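The chair should cost more and last longer

May 3, 2018

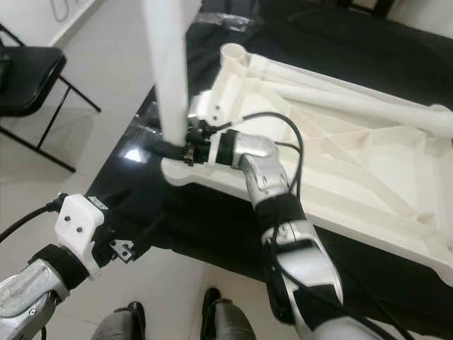
Why do we throw away a chair when only one leg is broken? In most homes, the new chair costs less than one hour of a repairman's work, and the shop that sold the old one does not keep the leg.

I have been thinking about this question since last August, when I bought two garden chairs from a company called Vonon. They were cheap and comfortable and I was pleased with them. After 9 months one of them has a crack where the back joins the seat. I wrote to the shop. They answered politely and offered me a discount on a new chair. I had asked for a part, and they did not have any word for what I was asking.

In the town where I grew up there was a furniture shop with the name Lumbantobing painted over the door. Behind the counter was a wall of small drawers with screws, hinges, rubber feet and pieces of cane. You brought the broken thing, you put it on the counter, and you went home with a part in a paper bag. My parents had the same kitchen chairs for the whole of my childhood. They were not beautiful chairs and one of them made a noise.

I know the argument against me. Cheap furniture has helped many people, and I am one of them. When I arrived in this country I furnished a whole room from a Zalon catalogue, and without it I would have slept on the floor for a long time. I don't want to tell a young family that they must save for years to buy a table.

But I think a maker can sell cheaply and still keep parts. Erico, a small firm near me, prints a list in the back of its catalogue with 1,187 pieces that can be ordered separately. I ordered a foot for a stool and it came after 11 days. The postage was more than the foot — I admit this annoyed me — but the stool is in my kitchen now and I sit on it every morning.

My proposal is modest. Every piece of furniture should have a number on it, and the seller should say, before we pay, for how many years the parts will be available. If the answer is zero years, let them print zero on the label next to the price. Then I can decide with open eyes, and perhaps I will still buy the cheap one.

The cracked chair is in my shed. I have tried glue and it did not hold, so next I will try a metal plate and four screws.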